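Setting Up a Sorting Task for the Club Arm

The sorting task is the first full exercise new members do at the Trasow Robotics Club. The arm picks up one item at a time and puts it in the basket where it belongs. You need the arm, a table, two baskets and the box of practice items from the shelf.

1. Clear the table and wipe it down. Old marker lines confuse people when they read the layout later.

2. Put both baskets within reach of the arm. Jog the gripper over each one at low speed before you save any positions. If the elbow gets close to its limit, move the basket and try again.

3. Write the name of each category on the table next to its basket, in dry-erase marker. Use one word in lowercase. Members who write the task script should use the same word in the file, so "fruits" on the table is "fruits" in the code.

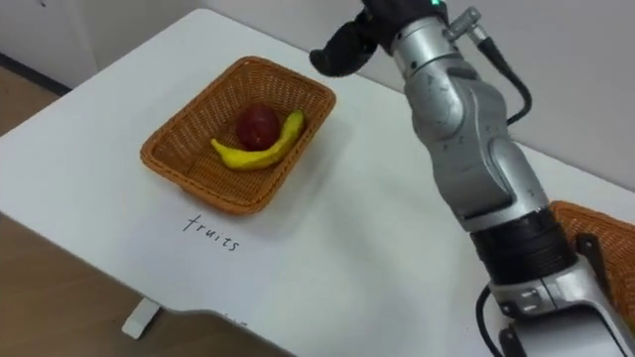 By Chiến Chu
Filed under: Arm projects, Beginner
Last revised in November

The apple and banana are good items to start with. The apple needs a wider opening, and the banana has to be gripped across its middle, so you will save two grasp settings from the beginning.

4. Save a hover position over each basket, then a release position below it. The release position should be low enough that the item doesn't bounce out, with the fingers still clear of the rim.

5. Run the task with one item. Keep a hand on the stop button and stay outside the tape line.

6. Add the second item and run it again. Watch the cable at the wrist during the turn. If it pulls tight, add a waypoint and bring the arm around the other way.

7. When both items work, do a set of 12 runs without changing anything. Write down each miss and which item it was. A set with 2 misses or fewer passes, and you can move on to the Groltwood mixed-bin exercise.

Save your script in the shared folder under your own name. Park the arm before you switch it off, and put the practice items back in the box.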